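FOR IMMEDIATE RELEASE

Barnell Shared Workshop opens its homemade gripper project to anyone who wants to build a pair

Hi, I'm Maxine Costigan, and I look after the bookings and the build nights at the Barnell Shared Workshop. I'm very happy (okay, a bit giddy) to tell you that our hand-held gripper build, which we've been calling Masidwood, is ready for other people to make, break and improve. The plans, the parts list and all of our grumpy build notes go up on the workshop's page this Saturday, and we're running an open bench the same day so you can come in and squeeze a pair yourself.
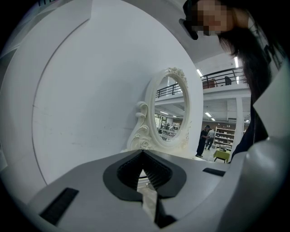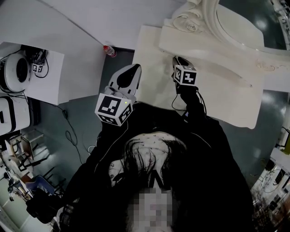
The grippers in the workshop, and the white mirror with the carved rose.

Masidwood began as a question over coffee. A few of us wanted to teach a small robot arm to do fiddly household stuff, and programming every move by hand was making us miserable. So we built the hands first. You hold one in each fist, you do the job the way you'd normally do it, and the recordings become practice material for the arm later on. I am not an engineer! I used to frame pictures for a living, and I could follow every step of this once somebody showed me which end of the soldering iron to leave alone.

We're on our seventh version of the jaws now. The first ones were too slick and dropped everything. The next ones gripped fine but squeaked so badly that the woodworking people asked us to move to the other end of the building, and they were right to. What finally worked was ridges on the inside walls, plus a softer spring than any of us would have picked. If you print your own, please print the jaws standing up. We printed them flat for weeks and kept snapping the tips.

The marker cubes were the other big headache. Those are the little white blocks with the black square patterns on them, and they're how the software works out where each hand is. Ours came off the printer slightly out of square, which threw the tracking off in a way that took two of us an entire evening to find. There's now a page in the notes about checking your cubes before you glue anything, and I wrote it, so it's in plain words.

A set of parts for 2 grippers cost us $231 the last time we ordered. That covers the printed pieces, the springs, the cables and the small electronics, and doesn't include the computer. You can get it down to $203 if you already have a drawer of screws and don't mind reusing old cable (I did, and it's fine). Print time is long, so start early in the week if you want to build on the weekend.

Big thanks to Gatti, the hardware store down the street, for letting us return the wrong size bearings twice. Thanks also to the people at Hernach, our neighbors upstairs on the electronics side, who went through our wiring and politely told us to start over. The wiring diagram in the notes is theirs, more or less, and it's a lot tidier than the one I drew.

What's still not done: the cable gets in the way when you turn your wrist all the way over, and left-handed people tell me the trigger sits too far forward. I'd love help with both. The software side also needs somebody patient to write a decent install guide, since ours assumes you already have everything set up exactly the way we do.

The open bench is on Saturday from 10 in the morning until we get hungry, usually mid-afternoon. It's free and you don't have to be a member. Kids are welcome with a grown-up. Wear closed shoes, and if you've got a household job you think a robot ought to learn, bring the thing along and we'll try it with the grippers.

If you write for a paper or a newsletter and want to come by on a quieter day, ask for me at the workshop's front desk. I'm in most evenings, and I'll happily talk about springs for longer than you have time for.

Contact: Maxine Costigan, Barnell Shared Workshop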